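Folding with Solveig: a chat about tea towels

I'd been trying to pin Solveig Westerberg down for an interview since June, and when she finally rang me back she was halfway through her ironing and didn't want to stop. So that's how we did it, with me on speaker on her ironing board and a fair bit of steam hissing in the background.

If you've been to the Pokley market you'll know her stall, or at least you'll have been stuck behind the crowd at it. She collects tea towels. Old ones, mostly, the souvenir kind and the calendar kind and the ones with a recipe for scones printed on them that doesn't quite work. She sells some, swaps some, and keeps far more than her husband Joar Söderlund would like.

"Joar says we've got enough to dry the dishes of a small country," she told me. "He's allowed one. It's got a kookaburra on it and he's had it for years."

I asked how it started, expecting a story about her gran, and I did get the gran, but only for a minute. Her gran's tea towels were plain white and boiled to within an inch of their lives. The one that got Solveig going came out of a box of kitchen odds and ends she bought at a clearing sale for 3 dollars. She wanted the egg beater. Wrapped around the egg beater was a linen tea towel with a map of the coast on it, all the towns in the wrong order.

"I rang my sister to tell her! I said, they've put the lighthouse on the wrong side of the bay. She didn't care at all. I thought it was the best thing I'd ever owned."

The egg beater went to the op shop. The map's still with her, and no, it's not for sale (I tried).

We got onto fabric after that, and I learned more than I'd bargained for. Solveig likes pure linen best, then a linen and cotton blend, and she has no time for anything with polyester in it. Her test is simple enough. She scrunches a corner in her fist and lets go. "If it springs back like nothing happened, put it down and walk away. Linen holds a grudge."

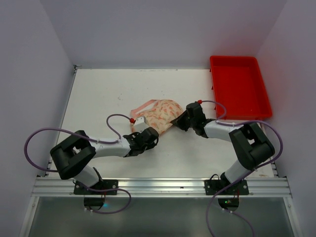
The folding is what people write to me about, so I'd promised a few of you I'd ask. Solveig folds in thirds lengthways, then in half, then in half again, and she keeps the printed side out so she can flick through a drawer and find what she's after. Every few months she takes the lot out and refolds them along different lines. She's seen too many good ones worn through at the crease, she says, and you can't fix that, you can only cut it up for cushions.

"Which I've done," she said. "I'm not proud of it. It was a calendar one, and it had split right through the middle of October."

I asked about stains. Long pause, more steam. She soaks in cool water first, overnight if it's bad, then plain soap, then out on the grass on a sunny day. Rust marks get lemon juice and salt. She won't go near bleach on a coloured print, and she told me a sad tale about a parrot that went in green and came out the colour of weak tea. I've got a yellowed one from my aunty that I'd given up on, so I'll be trying the grass this weekend, if the dog can be kept off it.

She's got a little circle of swappers now. Lalit Chaudhary posts her anything with trains on it and she sends him back anything with a recipe, as he's got it in his head to cook every one. He's up to a pineapple thing that called for gelatine and mustard. Harish Kaushik is the other regular, and he's strictly a calendar man. He wants one for every year he's been alive and he's 2 short. Solveig knows which 2, and she happens to have one of them, and she's making him wait for his birthday. (Harish, if you're reading, I've said nothing.)

Did she know how many she had? I'd been saving that one up.

"In the house, or that Joar knows of?"

In the house, I said.

"101. I did them when we moved the linen press. I told him it was fewer."

I asked what she'd say to someone just starting out, and she told me to buy 10 cheap ones and use them. Dry up with them, get gravy on them, find out what you like the feel of. After that you'll be fussy in the right way, and you won't pay too much for something stiff and shiny because it's got a nice koala on it. She's got nothing against koalas, she wanted me to add.

By then she'd got to the bottom of the basket and Joar was asking about lunch, so we left it there. She'll be back at Pokley once the weather cools off a bit. Get there early, and bring something to swap if you have it, especially trains.

Posted 24/01/2022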